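3.2 How people decide a hat is finished

I went into this part of the study thinking I'd be writing about storage. Small shops have to put their unsold stock somewhere, and I wanted to know if the place they put it changed how fast it sold. Then I spent a month at Marras, a two-room hat and scarf store, and got completely sidetracked (happily!) by the way people talk about wear.

I ended up with 32 interviews, most of them done standing up, and I asked everybody the same opening question: when did you last get rid of something you wore on your head? The answers ran long. One man went on about a wool cap he'd had since college until the store closed for lunch.

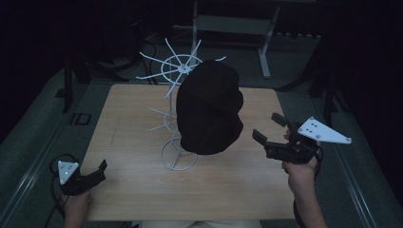 What surprised me was how seldom people brought up damage. A hole or a stretched band came up now and then, but mostly they talked about the hat being out of sight. If it went into a drawer in September and didn't come out by the first cold morning, it was as good as gone. Ruba Obeidat, who did the coding with me, started calling these "drawer deaths" in her notes, and the name stuck, so I use it in Table 4 too.

We also ran a short mail survey with the customer lists from Marras and Clerkitz. We sent out 900 cards and got 400 back, which made me very happy, even if a lot of them had nothing but a shopping list on the reverse. Around 80 people wrote in the margin that they keep their everyday things out in the open, on a hook or a chair or the end of the banister, and I wish I'd had the sense to ask that properly in the first place.

Tables and other flat surfaces came up a lot as well. People said a thing left on a table was "still in use," even after weeks, and they got a little defensive with me when I pushed on it (Figure 2).

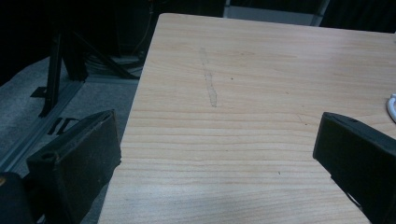

Figure 2. A light-colored wooden tabletop with fine grain lines.

I'm less sure what to do with the Clerkitz answers. Their customers are older and buy fewer pieces, and several told me they don't own a drawer with room left in it. I've kept them in the totals here and split them out in Section 3.3, where the two stores are compared by age group.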